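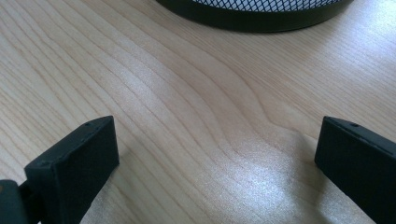
FOR IMMEDIATE RELEASE
24 September 2020

Zivum asks the public to please bring back its chairs

Furniture lending library declares a fines amnesty, with biscuits

Zivum, the furniture lending library on Kaufmann Street, will waive all overdue fees until the end of November in the hope of seeing some of its furniture again.

The library holds 796 catalogued pieces, from card tables to a church pew that seats five adults or one family not on speaking terms. At last stocktake, 75 of these were overdue. The longest outstanding loan is a nest of tables borrowed for a christening. The child is now in school.

"We are not angry," said Anneli Kemppainen, who manages the collection. "We have rung, we have written, and in one case we went to a very nice dinner and sat on the missing items. We would simply like them back."

Under the amnesty, borrowers may return furniture in any condition, including painted. Members who have grown attached to a piece can apply to keep it at a price set by the library, which will be fair, and which Ms Kemppainen has asked us to note will not be the price you had in mind.

Legs, drawers, knobs and cushions will be accepted separately from the furniture they belong to. The workshop already has a shelf for these and is prepared to build another.

Colour matching and basic repairs will be done on site by Furkitach, the restoration workshop that shares the building and the kettle. Furkitach will also run a free evening clinic on water rings, candle wax and what to do after you have tried the thing with the mayonnaise. There is room for 23 people. Please do not bring a wardrobe.

The library is also pleased to announce Trillisora, its new online catalogue, which replaces a card index and Ms Kemppainen's memory. Members can now check what is available, reserve a piece and renew a loan from home, removing what had been the most popular excuse. Reminders will go out 31 days before a loan is due, and again the day before, in a slightly different tone.

Returns can be left at the rear loading dock during opening hours. The dock has a ramp and a trolley with one opinionated wheel. Anything larger than a double bed should be booked in by phone. Pick-up can be arranged for members without a vehicle, and tea and biscuits will be offered to everyone who brings something back.

Membership remains open to all residents. New members will be asked for proof of address, and we will be writing it down more carefully this time.

Media enquiries: Anneli Kemppainen, Zivum, Kaufmann Street. Interviews are available most mornings. Seating is limited.

ENDS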